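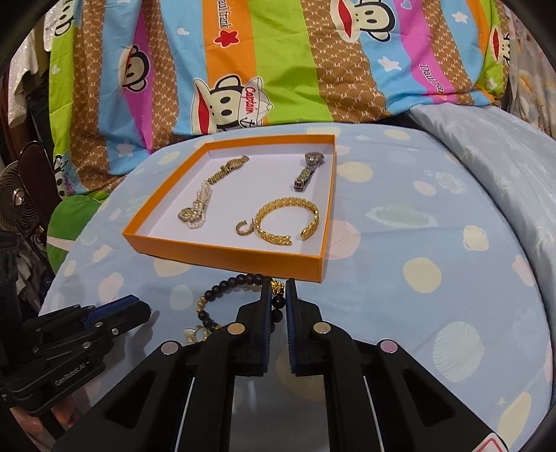
Slide 2 – What we were testing

Start with the question. Does a policy for small, shiny objects learn more from extra demonstrations in one room, or from fewer demonstrations spread over many rooms? Jewelry is our test case. The task is sorting pieces between a table and a box with two hand-held grippers.

Point at the charm between the fingertips on the black beaded bracelet. Then point at the bangle and the small earring almost touching it inside the box. Close neighbors like these were the hard cases.

Mention the patterned tablecloth. Spots on the cloth are bigger than some of the pieces, and the early detector picked them as targets.

Slide 3 – Method

Two training sets, 1,000 demonstrations each. The Watthorpe set comes from one lab bench. The Woltholm set comes from 30 homes. Same network, same training time. Test set is 300 trials on tables neither set contains.

Say clearly that the object lists overlap but are not identical. Someone will ask.

Slide 4 – Result

The Woltholm policy did better on unseen tables. On the plain bench the Watthorpe policy was still ahead, by a small margin. Show both bars before talking.

Chains and beads stayed difficult for both. They change shape when lifted, and our grasp labels treat them as rigid.

Slide 5 – Limits and next steps

Only one gripper design. No force sensing. Moroz, the relabeling tool, goes to the Vovimico group in July – skip this line if time is short.

Leave the result chart up for questions.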